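Filed under: Bench Notes / Faults and Stops
September, entry by Cheuk-hei Yuen

Left hand dropped out twice during the toothpaste runs. Writing it up before I forget the order of things, and so whoever has the rig next doesn't start from zero.

Setup was the bathroom vanity, both arms, program Datura, same build as the last entry. Task is the two-handed one: left hand holds the cap end, right hand steadies the tube higher up, then the left turns the cap. Plan was 100 cycles with a pause every 20 to look at the fingertips.

First 20 fine. Second 20 fine apart from one crooked pickup that it sorted out by itself. At cycle 47 the left hand reported grip closed, force good, and then the thumb went slack. Tube tipped into the basin. The arm carried on with the turn motion with nothing in its fingers, which is the part I don't like. The right hand kept holding its position as if the tube was still there. I hit the stop at the desk.

Restarted from home, new tube position, no other changes. Same fault at cycle 52. This time the tube went over the front edge of the counter and the left arm came down after it far enough that the fingertips touched the countertop. Contact was light. Stop again. No chips or marks on the counter, one scuff on the index fingertip, wiped off with alcohol.

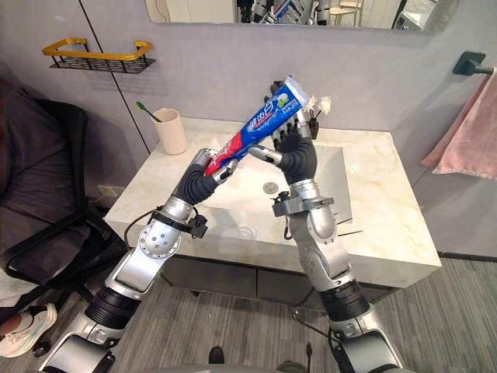

Pulled the log from the Gernov controller. In both cases the thumb motor current falls to zero in one sample and the reported force stays frozen at its last good value. So the hand isn't slipping. The thumb loses power, the force reading goes stale, and the planner trusts the stale number. That's two faults, one in the wiring and one in our code, and fixing the first would only hide the second.

Wiring: moved the left wrist by hand through its range with the thumb held at low current and the log running. Dropout shows up when the wrist is rolled nearly all the way in and the cable loop gets pulled tight. Let it back out and the current returns. Did it 5 times, got it 5 times. The connector on the Chiang harness has some play in it compared with the right side. I reseated it and gave the loop more slack. No dropout since by hand, but I haven't run it under load.

Code: there's a timestamp on the force value and we never check it. Added a check in the grip monitor. If the reading is older than 5 samples, both arms hold position and the task goes to fault. Right arm has to be included. With only one side stopping, the other can drag the tube or push against a hand that can't give. Tested by unplugging the thumb line with the arms parked over the counter and nothing in the grip. Both held. Did it again from mid-turn at 20 percent speed, both held.

Not done: full speed test of the stale check. Not doing it until the new harness is in.

Safety, for everybody including me. At the second stop I was already halfway out of my chair to grab the tube when the arm started down. That was dumb. Stop first, then wait for the hold light, then reach. Chairs go back behind the tape during runs. The tape has come up near the left base and needs to be put down again.

Asked Clanley for a replacement harness, 2 of them so we have a spare. They want the serial off the wrist bracket, which I still need to read with a mirror.

Until that's sorted: left wrist roll limited in the config, speed held at 20 percent, no unattended cycles. Limit is in the site file, not in the Datura defaults, so don't overwrite it when you pull.

Tube from the second drop has a bent end. Threw it out, new one is in the drawer.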